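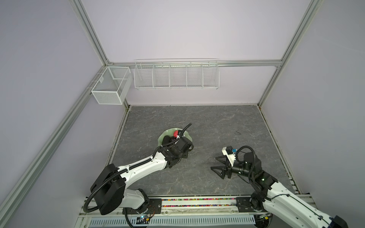 Barnacles inside the raw water intake after one season. Clean and leave it, or pull the whole thing?

Asked by Malou Bisgaard, 6 October 2019

Hi all, first time posting a question, long time reader. I have a 25 foot sloop with a small raw water cooled diesel, kept on a mooring in the river at Ustley, brackish most of the year and proper salt when it hasn't rained. I bought her in January and she went in the water with a freshly painted bottom. The hull itself has come through the summer okay, some slime on the shady side and a bit of weed at the waterline that wipes off with a mitt.

The engine is another story. Over the last few weeks the flow out of the exhaust has been getting thinner and the temperature creeps up if I push it past half throttle. I changed the impeller (the old one looked fine, all the vanes on it), cleaned the strainer basket, and had a good look at the hose as far as I could see with a flashlight. Then I closed the seacock, took the hose off, opened the seacock again for a second to see what came in, and it was a sad little dribble. I poked a dowel up and it crunched. When I pulled it back there were bits of shell on the end.

So, my questions, sorry there are a few:

Is it normal to get barnacles INSIDE the through-hull in one season when the outside is clean? I painted right up to the edge of the fitting but not in it, and maybe that's my answer.

Can I clear it from inside while she's afloat? The dowel was going okay but I got nervous and stopped.

A guy at the yard told me to pour acid down there and leave it overnight. The fitting and valve are bronze, the hose is the black wire reinforced kind. Is that a terrible idea? He also said that once they've settled they always come back in the same place so I may as well replace the fitting, and that will mean a haul-out, for which I was quoted 402 dollars before anybody even touches a wrench.

Thanks for any help. I'd like to get a few more weekends in before she comes out for the winter.

3 answers

Answer from Perrine Leclerc (marked as accepted)

Yes, completely normal, and I'm sorry to say very common on moorings where the boat sits more than it moves. Barnacle larvae are tiny when they come in, they like shade, and a through-hull with bare bronze on the inside is a lovely quiet apartment for them. Bronze does have copper in it, but people put too much faith in that. Once it gets a film of slime and corrosion product on it there isn't much to bother a barnacle. Mine grow in the same spot every year if I get lazy.

Don't replace the fitting just for this. The dead base plates they leave behind do make a good rough surface for the next lot, so your yard guy has half a point, but you fix that by scraping them off properly.

Clearing it afloat is doable and I've done it lots of times, but have a softwood plug that fits the hole tied on next to the valve before you start, and a second person on board if you can get one. Also check the valve turns and seals nicely before you rely on it. You've already had it open and closed so I'm guessing it does. Then:

Close the seacock, take off the hose, open the seacock and push the dowel straight down and out through the bottom. Twist as you go. You'll get water in the boat, it's fine, that's what the bilge pump is for, but work in short goes and close the valve in between. Use wood or plastic for this. I know someone will tell you to use a screwdriver, and you can chew up the ball and the seat of the valve in no time that way. Make sure the ball is FULLY open before you push anything through it.

If you have an external strainer or grate over the hole (look at your photos from before launch), stop, don't force the dowel. You'll just pack the shell up against the grate and then you're worse off than now. That one has to be done from the outside. A diver can do it in ten minutes with a bit of bent wire.

When the flow is good again, put the hose back with both clamps and run the engine at the mooring for a while, then open the strainer again. You'll find a pile of shell in it. Check it again after your next trip too. The small pieces that get past the strainer end up at the pump or on the front of the heat exchanger if you have one, so if the temperature still climbs with good flow at the inlet, look there next.

About acid. I would not leave anything strong sitting in a bronze valve overnight, and I especially wouldn't use the hardware store muriatic stuff. It eats the shell, sure, and then it gets going on your fitting. If you want to use something, do it when she's hauled out, use one of the milder descalers that says on the label it's okay for bronze, follow the times on the label and rinse like crazy. Afloat it mostly just runs out of the bottom anyway!

For next year, scrape the inside of the fitting to clean metal when she's out and paint up inside it as far as a small bottle brush will reach. Check that your paint is one that can go on bronze. Keep it out of the moving part of the valve. And then use the engine more, even just 60 minutes a week at the mooring with some load on it. I know, fuel. It did more for me than any paint.

Comment from Malou Bisgaard: This is so helpful, thank you! Found a launch photo and no grate, just an open hole, so I'll go back in with the dowel. I bought the plugs today, which I'm embarrassed to say I did not have on board.

Comment from Perrine Leclerc: Half the boats in my harbor don't either. Tie one to every valve while you're at it.

Answer from rillis_boatnut

Agree with most of the above, but if she's coming out for winter in a few weeks anyway I'd be tempted to do the least you can get away with now and the proper job ashore. Keep it under half throttle, watch the gauge.

One thing that got missed is the hose. On mine (we're up in Rillis, much saltier) the first 5 inches above the valve were as bad as the fitting, and I kept blaming the through-hull. You can't always see it with a flashlight if there's a bend. Take the hose right off and flex it over a bucket. If you hear gravel, that's your gravel. Mussels too in my case, little ones, all hanging onto each other by those threads. New hose was cheap and I was glad to be rid of the old one.

Also close the seacock when you leave the boat. Some people say it doesn't make a difference, I think it does for the hose side. Whatever is already in there gets stale water and doesn't do well. It does nothing for the part below the ball, obviously. Hang the ignition key on the valve handle so you don't forget to open it again. Ask me how I learned that one.

Comment from Malou Bisgaard: Hose is coming off this weekend then. There IS a bend.

Answer from seixas77

just use vinegar. my buddy Avo does it every spring on his outboard, runs it in a trash can with vinegar in the water and it comes out clean. never had a problem

Comment from Perrine Leclerc: Okay for a bit of scale in an outboard, maybe, but it'll barely touch grown barnacles unless they soak for ages, and she can't put a sloop in a trash can.

Comment from seixas77: depends on the trash can

Comment from rillis_boatnut: Malou, did you get it clear in the end? Curious if it was the hose.

Comment from Malou Bisgaard: Both! Dowel went through on the third try and I got a cupful of shell out of the hose. Full flow at the exhaust and the gauge stays put at cruising revs. Haven't looked at the heat exchanger yet, is that a gasket I need to order ahead or can you reuse it?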